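About Skillow

Hi, I'm Farah, and I run Skillow with my sister-in-law Zahira Santoso out of a long, drafty unit at the back of Lodthorpe Yard. We pack snack boxes. Chips, cookies, nuts, dried fruit, the odd chocolate bar if the weather isn't too warm, all going out to offices and staff rooms and quite a few college kids whose parents worry they aren't eating (they are, they're just eating our chips).

The whole thing started at my kitchen table in April, with a roll of tape that kept splitting and a stack of boxes taller than my youngest. I'd been putting together treats for my old team at Pangaribuan after I left, and then somebody's cousin wanted one, and then her whole floor wanted one! By summer we couldn't get to the fridge without moving a carton, so we signed the lease.

There are four of us now. Zahira does the ordering and argues with suppliers, which she loves. Melur Lau looks after the packing tables, and Sutrisno Wuisan does the deliveries we make ourselves, plus anything that needs lifting. I answer the emails, so if you've written to us, hello again. 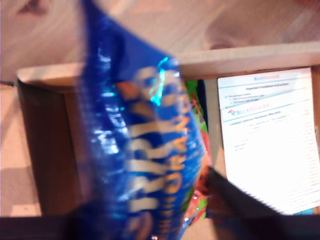 A blue bag of snacks and an open box at packing time.

We're pretty fussy about how a box goes together. Heavy things first, so jars and bars go flat on the bottom. Cookies stand up along the sides. Chips go in last, because a bag of chips is mostly air and will not forgive you for putting a jar of peanuts on it. Melur likes to give every box a gentle shake before it's taped, and if she hears sliding, it gets opened up and packed again. I used to think this was a bit much. Then we had a week without her and I spent most of it apologizing for crumbs.

Last year we sent out 1,212 boxes, and we'd love to reach 2,000 this year without moving again (please, I only just found the good scissors). Our biggest one is called the Wernelero, named after the street where Zahira and I grew up two doors apart, and it has the most salty stuff in it.

If you have allergies in the office, tell us when you order and we'll swap things out. Same goes if you all hate raisins. Pickups are fine too, just ring the bell at the side door and give us a minute, we're usually up to our elbows in cardboard.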